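I kept my last desktop for 11 years, and I only gave it up in May because the fan sounded like a leaf blower. My neighbor Daiane Prado thinks I'm nuts. She buys a new laptop whenever the old one gets crumbs in it (her words!) and she's perfectly happy.

But I love a machine you can open. Ronaldo Arruda, who runs the repair counter on Widgate Street, quoted me $135 to bring mine back, and I almost hugged him. 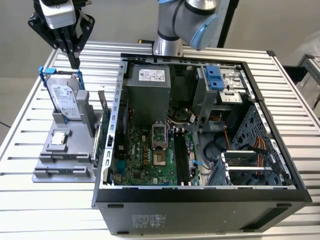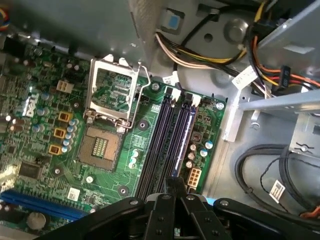

Desktop computer cases, opened up.

I said yes, obviously. Then I went home and dug out the old printer, the dead radio and a toaster I'd been hiding from my husband. Ronaldo says he'll look at the radio. The toaster he wouldn't touch.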